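The Arm Is the Cheap Part

Small shops that price a first robot tend to start with the arm, and the arm is the one number that is easy to get. It is on the quote, it comes with a delivery date, and it can be compared with three others in an afternoon. The trouble starts in the second month, when the smaller invoices arrive.

Judow, a contract packer with 68 people on two shifts, went through this last year. The company wanted one arm to move small parts from a tray to a packing station, and later to handle returns. Its first budget had five lines: arm, gripper, stand, installation, training. By the time the cell ran a full shift, the budget had 14. None of the additions was large, but together they cost more than the stand and the training combined.

The gripper is where most buyers underspend. A two-finger gripper will pick up a block all day. It may do badly with a blister pack, a bag or anything with a lip. Integrators at Irnham, which fits out cells for light assembly, tell customers to bring a box of their own worst parts before signing for any hand at all. Fingers wear and get bent, so a spare set belongs in the first order. So do the screws.

Cameras come next. A fixed camera over the table shows where things are. One at the wrist shows how they sit between the fingers, and it has to share space with the gripper and its wiring. Buyers who plan for one view often pay for the second later, along with another visit to mount and calibrate it.
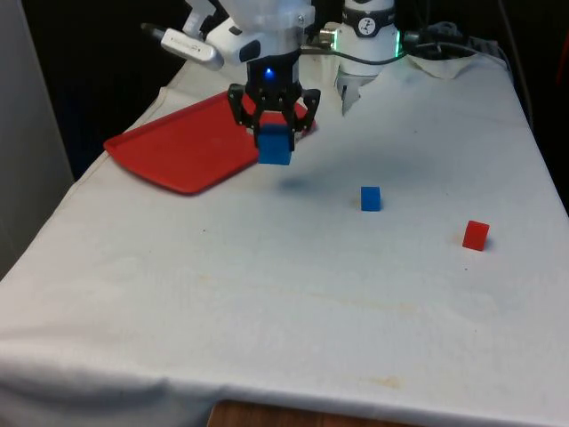
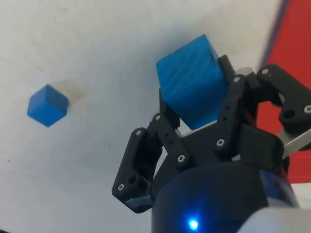
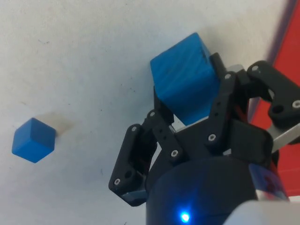 A block-handling trial, seen from the workspace camera (first picture) and from the wrist (second and third).

Trials like this are cheap and worth doing early. Plain cubes on a cloth will not tell you whether the arm can pack your product, but they will show how long your staff need to set up a task, how the views compare and how often someone has to step in. Çetinkaya, a supplier of bench cells, rents a table and arm by the week for this purpose. Ask for the log as well as the demonstration. In one trial for Judow the arm made 544 picks, and the useful part of the record was the list of the ones that needed a person.

Lighting should have its own line. Shadows move when a bay door opens, and a surface that looks plain at ten in the morning may not at four in the afternoon. A lamp and a shade cost little. Finding out you need them after acceptance costs a service call.

Then there is floor space. The arm's reach is on the data sheet, but the cell also needs room for cables, a cabinet, a place to stand a cart and a way for someone to get behind the table. Vaver, which makes enclosures, asks for a sketch with doors and walkways marked, and sends back the ones without them.

Spares and support are usually quoted by the year. Read what the fee covers. Remote help may be included while travel is not, and software updates may be limited to the first year. A contingency of roughly 50 percent of the gripper and camera lines is a sensible figure for a first cell. It can come down on the second.

Staff time is the line most often left out. At Judow, one operator spent most of June on the new cell, and her old station had to be covered. That cost never showed up on a supplier's invoice, and the company now enters it before it asks for a quote.

The second arm is planned for the returns bench. The budget sheet is the same 14 lines, with the gripper at the top.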